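Table finish and brick wall, am I being talked into it?

Posted in: Workrooms and Studios
12 Feb 2026

skorkuter
I do bag repairs and I'm moving into a rear unit in Flenidthorpe in March. The landlord's fitter, Dušan Leka, wants to sell me the same setup he put in next door: light wood table, brick behind it. The firm is just called Leka. He says the top needs no finish beyond what it has and will take zippers and buckles all day. I've been burned by that kind of talk before. Close up of the grain:

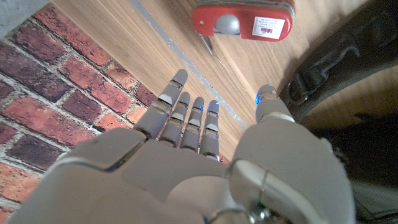

Tabletop next door, pale tan with a slight sheen.

He's asking 114 a month on top of the rent for the table, or 4,000 to buy the lot outright. Thoughts?

milltown_pat
4,000 for a table and a wall? No. A sheen tells you nothing. Could be oil, could be wax, could be one thin coat of whatever was in the van. Ask what it is and get the name of it in writing.

zitau
Disagree with Pat a little. I've had a light wood bench for 4 years and it holds up fine under bags. Pale tops are much better for black nylon too. You can find a dropped zipper pull without crawling on the floor.

milltown_pat
Your bench, though. You know what's on it. He doesn't know what's on this one.

skorkuter
She, but yes. Most of what I see is black backpacks, the ordinary school and commuter kind with a big top compartment and a smaller pocket in front. I lay them flat with the pockets up and work from the near side with the straps hanging off the edge, so the edge matters more to me than the middle.

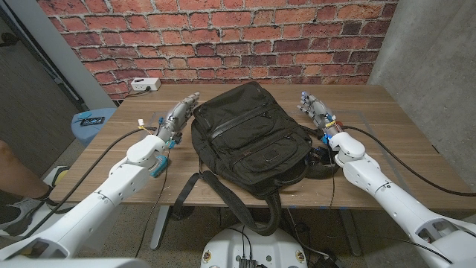

What bothers me is that the straps have buckles on them and I drag them over that edge maybe 100 times a week. Leka says it's "eased." I don't know what that means and he didn't explain it when I asked.

zitau
Eased means he ran sandpaper along the corner so it isn't sharp. Takes a minute. I wouldn't pay extra for it.

hemline_joe
Can we talk about the brick? I don't believe in brick behind a work table. Real brick sheds grit, grit gets in zippers, and then you're fixing the bag twice. And if it's a printed panel or brick wallpaper, why is it in the price at all?

skorkuter
Good question. He calls it "the brick feature" and I never pushed him on it. I'd want to put a hand on it before I paid for it.
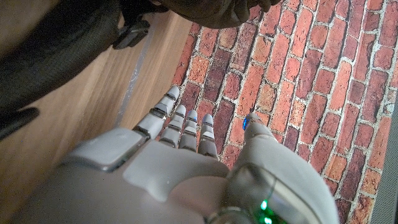
The other thing is the line where the table meets the wall. If there's any gap back there I'm going to lose needles down it, and I would want a strip of trim before I moved in. He says trim is extra. Of course it is.

milltown_pat
Everything is extra with these guys. Rent it for a month at 114 and buy nothing.

zitau
Or bring your own table and tell him to keep the wall. I still think the top is probably fine – I just wouldn't take his word for the finish.

hemline_joe
Drip test. A few drops of water somewhere at the back, wait ten minutes, wipe. If it leaves a dark spot, there isn't much on it.

skorkuter
I'll ask if I can do that. If he says no I guess I have my answer. Will post when I've been back over there.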